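Neston Two-Arm Tabletop Station
Equipment > Two-arm stations > Neston

Sold by Laveva. Price on request, quotes returned in writing.

If you have been shopping for a two-arm station for any length of time, you already know how hard it is to put a sensible budget together. One quote covers the arms and leaves out the grippers, the next one includes the grippers and forgets the cabling, and by the time you have added everything up the number looks nothing like the one you took to your boss. We put the Neston station together so that you could order the whole thing on one line - two arms, two grippers, the brackets, the cables and a table to work over - and have a fair idea of what you will be spending from the first phone call.

It is a station for light, fiddly handling. Think of stems, sticks, small bottles, packaging inserts and the sort of thing that a person picks up without a thought and a machine has to be set up for with some care. We sell a good many into teaching labs and small product studios, and lately we have been hearing from people in the dried flower and home decor trade, who would like help with vase filling and display work and want to know what they are getting into before they commit.
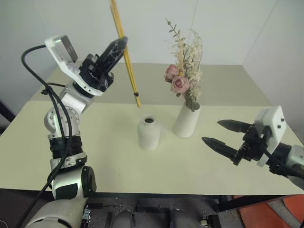 Neston station at the table, left gripper closed and right gripper open.

What comes with the station

Two arms, left and right, with wrist brackets fitted
Two black two-finger grippers with pointed fingers
One camera module for the left wrist bracket
Table with a cream top
Cable set and a bag of ties
Printed setup guide and a half day of phone help

Sizes and limits

Reach of each arm: 700 mm
Table depth: 600 mm
Gripper opening: 100 mm
Floor: level, hard surface preferred

Please do measure your room before you order, and measure it with the door open. The arms come in toward the table from either side, so you will want elbow room left and right as well as the depth of the table itself. A plain wall behind the table is a fine thing to have, and most of our customers end up with one whether they planned it or not.

Planning your budget

Set aside $2000 on top of the station price for your first year. That covers a spare pair of fingers, a replacement cable set and one service visit, and if you don't spend it you will have a very pleasant conversation with your accounts department. Pointed fingers are lovely for thin items, but they are a wearing part and we would much sooner you had a pair in the drawer than sat waiting on a parcel from us.

The other thing people leave out is props and stock. Dried stems are brittle, and you will get through plenty of them while you are setting up. Buy your practice material in bulk, keep the good roses for later, and start with one or two cheap vases of different heights. If your own product goes into a narrow neck, tell us the width when you ask for a quote and we will talk you through whether the standard fingers suit it. 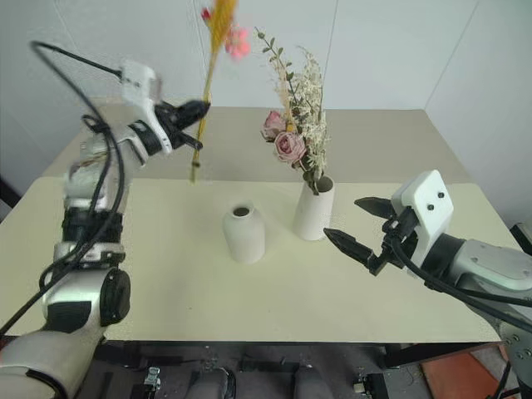 Reading time: 4 minutes

One arm or two?

We get asked this nearly every day, and the answer depends on what the second arm would be doing. For placing a single stem in a vase that stands steady, one arm may be plenty, and we will happily quote you for one. Where the second arm starts to pay for itself is with containers that are light enough to tip, or with arrangements where something needs holding back while something else goes in. If you are unsure, the Fekness base takes either setup, and a second arm can be added afterward for the price of the arm, the gripper and a fitting visit.

Choosing fingers

Pointed fingers are standard. The Fang set is an extra-cost option with a wider pad, better for bottles and boxes and rather clumsy with thin stems, so please don't order it just because it is the dearer one! Both sets go on with the same screws, and swapping them over is a ten-minute job once you have done it a couple of times.

Delivery and payment

The station ships on two pallets. You will need two people and a clear path to the room. Orders confirmed before the end of February go out at the present price - after that, please ask us for a fresh quote. We take a deposit with the order and the balance on delivery, and schools may pay on invoice.

Questions about room layout, spares or lead times go to Renato Quiroga at the Laveva sales desk. He likes a floor sketch with the measurements written on it, and a pencil one is fine.

Page updated Friday, January 20, 2023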